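NONENLOW HOUSING AND SERVICES ASSOCIATION
EQUIPMENT REVIEW GROUP
Minutes of the meeting held on 3/11/22

Present: six members of the Group, the Facilities Manager, and the Secretary. A representative of Jatard attended for items 3 and 4 only.

1. Minutes of the previous meeting
The minutes were approved with one correction. Under item 5, "lease" should read "rental with option to purchase."

2. Matters arising
The Facilities Manager reported that the power outlets in the Prolleck building laundry room have been inspected and meet the load stated by the supplier. The question of overnight use remains open and is carried forward.

3. Surdu household assistance unit: supplier presentation
The representative of Jatard presented the Surdu unit, a two-armed robot on a fixed stand intended for light household tasks at counter height. The unit is offered with a base package of 10 tasks, including folding towels, sorting cutlery, and wiping surfaces. Further tasks are sold separately as task kits.

The price quoted is $2559 per month for each unit, including remote support during office hours. Task kits are charged at $232 each per month. Delivery and removal are included if the term runs to the end of May or later.

Members asked whether the monthly price covers replacement of finger pads. The representative stated that one set is included and that later sets are billed at cost. The Group asked for that cost in writing.

A member asked whether residents' belongings would be covered if damaged. The representative referred to section 2 of the draft agreement, which limits liability to items listed in advance. The Group considered this wording too narrow for a shared laundry room, where items are left by many households. The Secretary was asked to obtain alternative wording.

The representative also described the noise level of the unit and offered a visit to another site. The offer was noted.

4. Shoe care task kit
The Group considered whether to include the shoe care kit in any trial. The supplier's written summary covers brushing, wiping of soles, and removal of laces. It is limited to shoes with a firm sole and excludes boots above the ankle. 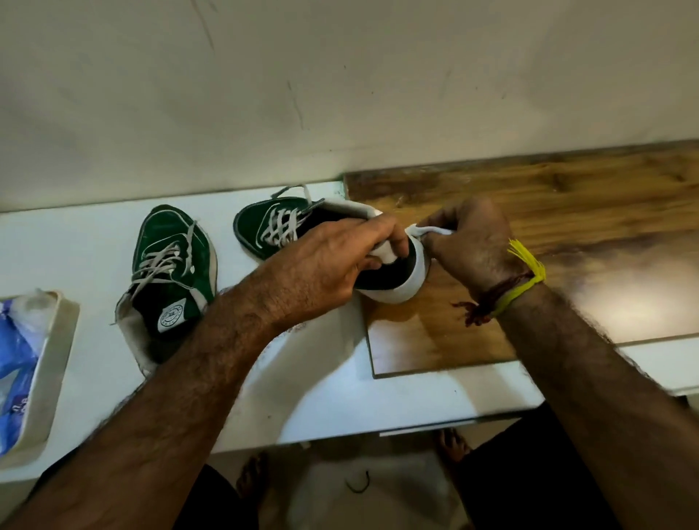
Members agreed that the shoe care kit should be judged against the work as it is done by hand. The supplier's summary treats wiping as a one-arm task, with the shoe held in a fixed clamp. It was observed that a person cleaning a canvas sneaker keeps one hand around the heel and rubs the rim of the sole with a cloth pinched in the other, holding the shoe at a tilt with the laces still in. The representative confirmed that the Surdu unit can hold a shoe with one arm and wipe with the other, but that this mode is not part of the standard kit and has not been priced. Members asked that it be shown with laced shoes before any decision is taken. The question of whether laces must be removed first was not settled.

The representative left the meeting.

5. Discussion
The Group was in general agreement that the base package merits a trial in the Prolleck building. Views differed on the task kits. Two members favored including shoe care from the start, on the grounds that residents had requested it. Others preferred to wait for the two-arm demonstration and a firm price.

Resolved: that a trial of one unit with the base package be recommended to the Board, subject to revised liability wording.

Resolved: that the shoe care kit be deferred to the next meeting.

6. Actions
Secretary: request revised section on liability, cost of finger pads, and price of the two-arm mode.
Facilities Manager: confirm floor space in the laundry room and report on overnight use.

7. Other business
The Group noted that the floor cleaning machine in the main hallway is due for service. The existing contract applies.

The date of the next meeting will be circulated by the Secretary.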